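In defence of the washing-up basin

My mother-in-law gave us a dishwasher when we moved into the flat in Plotberg, and I want to say at the start that I am fond of it. It has seen us through two Christmases and a christening, and it takes the big oven dish if you lean it at the back. But I have gone back to the basin, and the longer I go on with it the more I think we were all a little hasty in letting it go.

I mean the ordinary plastic basin, the kind that used to live in every sink in the country and now lives mostly under it, holding a dried-up sponge and a bottle of something for the drains. Ours came from Dorkero, on the bottom shelf between the pegs and the bin liners, and I very nearly didn't buy it. It seemed such a fusty thing to carry home on the bus. My grandmother had a cream one with a crack in the rim that she wouldn't hear of replacing, and I suppose I had filed basins away with antimacassars and tinned pears, as things one was fond of in other people's houses.

What changed my mind was a wet week in June when the dishwasher broke down and the man from MacPherson couldn't come for 6 days. There are four of us at home, and four people make a surprising number of bowls. Breakfast alone was porridge bowls and the small ones the children insist on for fruit, and then the bowl somebody had used for one spoonful of yoghurt and left on the windowsill. By the second evening I had got the basin out on the worktop, filled it from the kettle and the cold tap, and found that I was rather enjoying myself. The radio was on. My younger one dried, very slowly, telling me the whole plot of a film about otters.

I have tried to work out since then why it was so pleasant, and I think it has a good deal to do with size. A sink is too big for the small wash. You run it half full for three bowls and a spoon, and you feel wasteful, so you leave the bowls until there are more of them, and by then the porridge has set like grout. A basin asks for very little water and you can put it where you like. Mine goes on the worktop beside the socket when I'm standing there waiting for the kettle anyway, and on the draining board when I'm not.

My neighbour Darcy Li disagrees with me about all of this, and she has every right to, having once run the kitchen of a guest house in Ultitz where they got through 565 covers over one bank holiday. She says that washing up by hand is a hobby for people with time to spare, and that the proper place for a dirty plate is behind a closed door. I see what she means. If I had come home from a kitchen like that I wouldn't want to look at a bowl either. But most of us aren't catering for a guest house. Most of us have a cup, two bowls and a sticky knife, and a machine that won't be full until tomorrow night.

There is the matter of money too, which I bring up a bit shyly because I know how dull it is. A man at the repair desk told me that a new machine of the sort we have would cost over 4,000 in the fancier finish (I didn't stay to ask about the plain one). My basin cost less than the bus fare and a bun. I don't pretend that the two do the same job. I only say that the cheap one has been looked down on for reasons that have more to do with fashion than with clean bowls.

And it does such a lot besides. It soaks the lentils when there's no pan free, it carries the potatoes in from the back step, it holds the baby's socks when they've met with beetroot. I rinse salad in it, after a good scrub. A friend of mine bathes her tortoise in one, though not, she assures me, the same one she does the cups in.
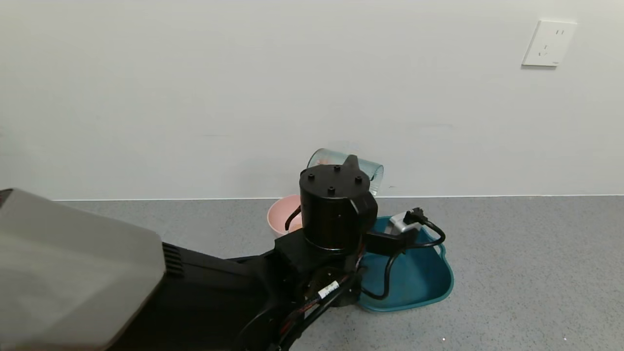

Should the basin be kept in the sink or out on the worktop?

Out on the worktop if you have the room, and tipped on its side to dry between washes. Left sitting in the sink it gathers a slimy ring underneath, and you'll find you stop trusting it.

I will admit to some failings. The water goes grey sooner than you'd like, and greasy pans must wait till last or they spoil it for everything else. You want glasses first, then bowls, then cutlery, and a fresh lot of water halfway if there's been a roast. I chip more cups than the machine ever did. And on a Christmas night, with every plate in the house stacked up by the cooker, I shall be as grateful as anyone for my mother-in-law's present.

For the other evenings, though, I'd ask you to look under your own sink. If there's a basin in there, take out the sponge, give it a rinse and do tonight's bowls in it, with somebody to dry if you can catch them before they go upstairs.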